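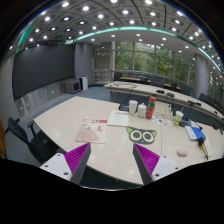
Kolbrún Kragh wrote back that she'd believe in a tidying robot on the day it cleared her kitchen table without being told which things were trash. I put that on the sign-up page because most people in the trade would say something close to it.

Home Talks Slides Notes Archive Contact

Slide 1. Title. Say who I am, keep it short. Can machines do the chores yet? The answer I'm going to give is "some of them, slowly, if you set the room up." People who want to leave after that can leave.

Slide 2. What a chore is. On a shop floor the word means one step done the same way all shift. At home it means a mess that's different every evening. Clearing a meeting table is closer to the second kind. A magazine, a sheet of paper, a cup with a straw in it, a computer mouse. All of those are easy for a person and each one needs a different grip.

Go through them out loud:
Paper lying flat. Two fingers can't get under it. You either slide it to the edge of the table or press and buckle it. Both work in a demo and both crease the page.
Drink cup. Fine if you know how full it is. Squeeze too hard and the lid comes off.
Mouse. Rounded and low, so the fingers have to come down level with the table.
Jar with a lid. Pick it up by the body. The knob looks like a handle to a planner and it will go for the knob.

Slide 3. The Terkari trial. We ran the table-clearing job 544 times with one arm and a two-finger hand. Objects were changed between runs, and we moved the table twice. Failures fell into two piles, bad grasps and bad decisions. I expected mostly bad grasps. By the end it was mostly decisions. The arm picked things up fine and then put them where they didn't belong.

Pause here. Somebody usually asks about speed. A person cleared our standard layout in 18 seconds. The arm took 5 minutes. Yao-tsung Lam thinks that number doesn't matter if you're out of the building while it works, and for an office at night I agree with him. For a kitchen at dinner time I don't.

Slide 4. Shop floor. Use the Stustex packing line. The parts arrive in a tray, the tray has pockets, and the light doesn't change. The machine has run two shifts a day since October and the operator's job is now refilling trays. Be fair about this: the chore moved, and a person still does it. Stustex is happy with it anyway, and so is the operator, who had a bad shoulder.

Slide 5. What's still hard.
Cables. Skip the long version unless asked.
Seeing glass and shiny tabletops.
Knowing what's trash. Back to Kolbrún's point. An open magazine might be garbage or might be someone's place in an article. I don't have a fix. At Cruzado they put a bin on the table labeled "keep" and the arm leaves it alone. It's a dull fix and it cut the complaints.

Slide 6. Buying advice, for the managers. Ask the seller to run it on your table with your stuff. Ask what happens when it drops something. Ask who resets it. The Kulto people let us do all three before we signed, and we found out the reset took longer than the job.

Last slide has my email address. Leave it up during questions. If the clicker dies again, the right arrow key works on the laptop.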